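This website uses cookies to remember your choices. Accept all | Only necessary | Read more

Keeping a carpet in good order

I have lived with carpets in every flat I rented, and in the first years I treated them badly. These are the habits which I keep now. Most of them I learned from my neighbour Zübeyde Özkan, who cleaned houses for 11 years.

Before the vacuum cleaner, go over the floor by hand. Pins, paper clips, small screws and dry crumbs should be picked up with the fingers and put in a jar. A screw can break the brush of the cleaner, and the repair costs more than you think.

Vacuum slowly. I push forward and pull back over the same strip 2 times, then I make the same in the other direction. Near the door, where everybody walks, I do it more often than under the bed. Please empty the bag before it is completely full.

For the edges along the wall the big head is not suitable. Take the narrow nozzle, or an old stiff toothbrush if you don't have one, and brush the dust towards the middle of the room.

If something is spilled, take a clean white cloth and press. Do not rub. Press, turn the cloth to a dry side, press again. After this use a little cool water with one drop of washing-up liquid, and then only water. Try it first in a corner that is behind furniture. With red wine I waited too long once, and in Çınar street there is still a sofa standing on the place.

For smell, spread bicarbonate of soda in a thin layer, wait 60 minutes and vacuum. On a damp carpet it makes a paste, so let the carpet dry before.

Marks from the legs of furniture: put an ice cube in each mark, let it melt, dry it with a towel and lift the pile with a spoon. Yiğit Yaman wrote to me that he uses the steam of an iron over a cloth. This works also, but you must keep the iron away from the fibres.

If you have wool, read the label before any of this. In August, when the windows can stay open all day, I wash the small rugs. The big carpet I leave for a cleaning firm. 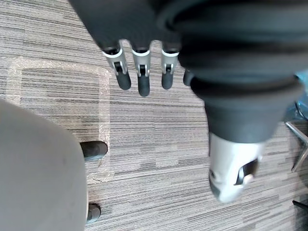
Detlow, 12th July

One more thing about picking up by hand. Do it in daylight, with the curtains fully open, and go from the window to the door. If you kneel, put a folded towel under the knees. Long hairs come together very well with a slightly wet rubber glove, pulled always in one direction. When the glove is full, rinse it in a bucket and not in the sink, or the drain will be your next work.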